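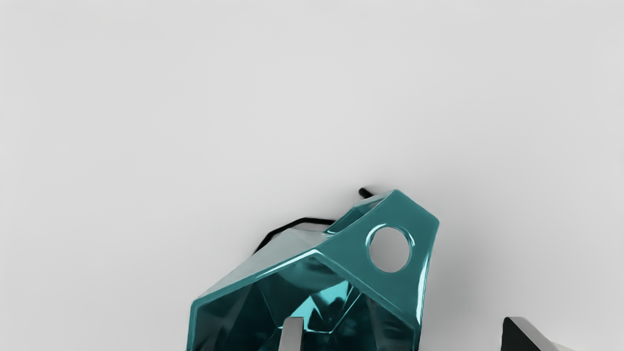
**Clelala Packing and Returns Team, Prorkivberg site - your questions about the new arm**

We've had such a lot of questions since the February briefing (thank you, and please keep them coming!) that it seemed kinder to put the answers in one place, where you can read them over a cup of tea.

## Is the arm going to take my job?

No. Everyone on the team keeps their post, their hours and their rate of pay, and that has been put in writing with the staff forum. What will change is how your day is made up. The dull part of returns, picking up one odd item after another and setting it down again, is what we'd like the arm to take on, and the checking, the repairs and the talking to customers stay with you.

## Why does so much of the work happen on a computer first?

The Brultent project, as the planning work is called, tries each task in simulation before we move a single bench. If a grip looks clumsy on the screen we can change it there, and your toes and our stock are both the safer for it. You are very welcome to sit in on a session and tell us what we've got wrong - people who have handled returns for years spot things the rest of us miss.

## What sort of things is it practising on?

All sorts, and on purpose. Our returns never arrive in tidy matching shapes, so the practice table has plain blocks alongside pens, a cabbage and an awkward teal vessel with a great many flat sides.
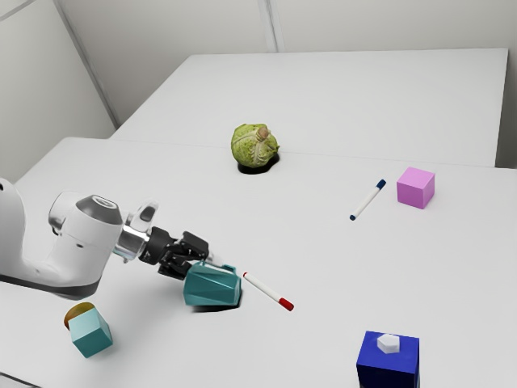

*Practice table in simulation: the arm holding the teal vessel, with markers, blocks and a cabbage nearby.*

## Will I have to learn programming?

Not unless you fancy it! The Rebelo course is for everybody and covers starting, pausing and stopping the arm, and what to do when you aren't happy with how it is behaving. It lasts 2 days, in paid time, and if you'd like to go through it all again you only have to ask. There's a longer course for anyone who would enjoy the technical side, and no one will think less of you for leaving it alone.

## Can I stop it if something looks wrong?

Yes, always, and you don't need to find a supervisor first. Press the stop button, step back and then tell your shift lead. You won't be in trouble for a stop that proves unnecessary.

## Will we be expected to work faster?

The bench target stays at 540 items a shift for the whole of the trial. We know some of you were worried it would creep up to 920, a number from an early draft that has since been dropped.

## Who do I talk to if I'm still uneasy?

Your shift lead, the staff forum or the question box by the canteen door, which is emptied every morning. You needn't sign your note. Replies go up on the noticeboard and are added to this page.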